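Filed under: Home & Hobby / Miniatures

Small rooms, long evenings

Lụa Khổng built her first dollhouse bathroom in the spare bedroom of her house in Illcombe, with a craft knife and a desk lamp. It took her 6 weeks. The floor alone took 3 of them, and she has since pulled it up and laid it again.

She is one of a growing number of adults who make miniature rooms at home. Most of them start with a kit. Many give up on the kit halfway through and begin cutting their own parts.

"The kit wanted a pink bath," she says. "I grew up with a green one."

Bathrooms and kitchens are the rooms people find hardest. A bedroom can be faked with cloth and cardboard. A bathroom needs curves, and curves show every mistake. Beginners often buy the toilet and sink ready-made and build the rest to match.
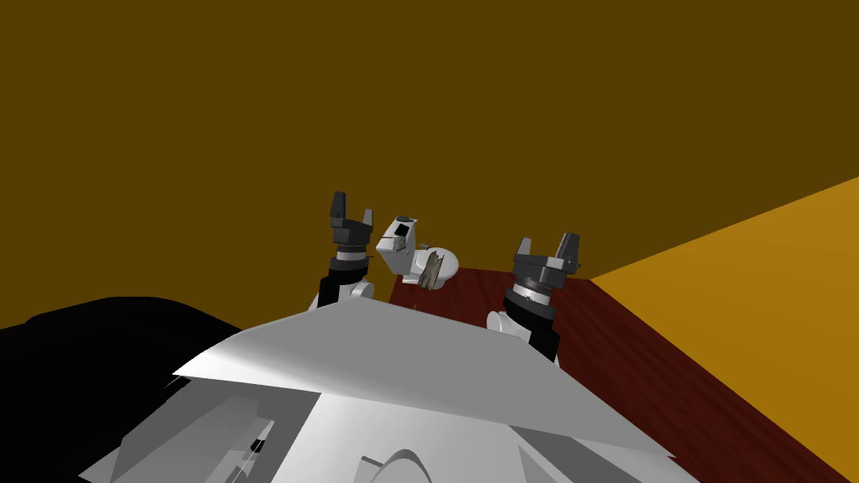 Getting the scale right

Đức Nghiêm has sold miniature supplies since 2000, first by mail and later from a shop called Giáp. His advice is to choose one scale and stay with it. Customers bring him chairs that would seat a giant and lamps no bigger than a pea, all meant for the same room.

He suggests starting with the door. Once the door is right for the people who would use it, the height of a table or a shelf is simple to work out. He keeps a paper ruler taped to the counter and lets customers copy it.

Paint is the other common trouble. Full gloss looks wrong on a small wall, so he sends people home with matte and tells them to thin it.

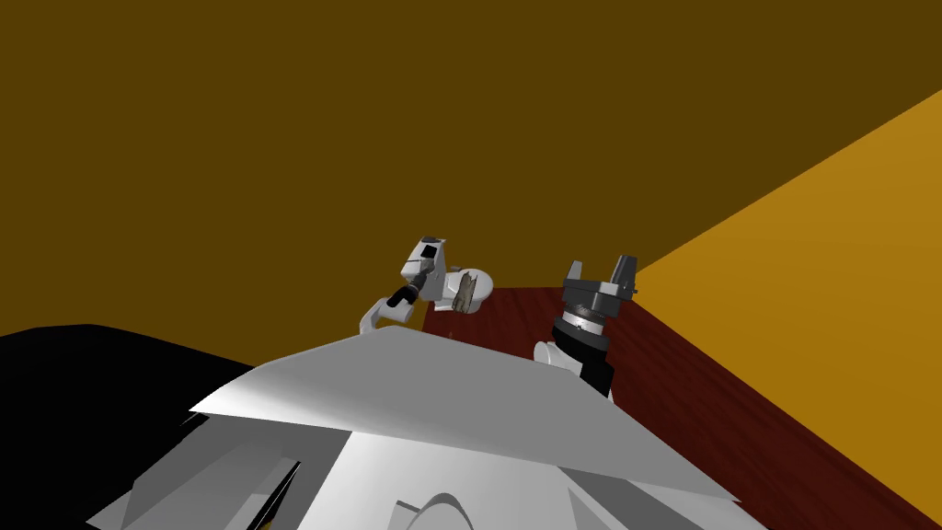
Where to keep it all

Space runs out sooner than money does. Cheuk-hei Kwok stores finished rooms in shoe boxes with the fronts cut away, stacked on a bookcase in the hall. Khổng gives hers to her nieces, who move the furniture.

She is now working on a corner store, and the shelves are in. The cans are still to do.

34 shares | 6 comments

Related
Glues that dry clear
A weekend at the Illcombe model fair
Lâm Hầu on carving tiny chairs
Wiring a lamp the size of a thimble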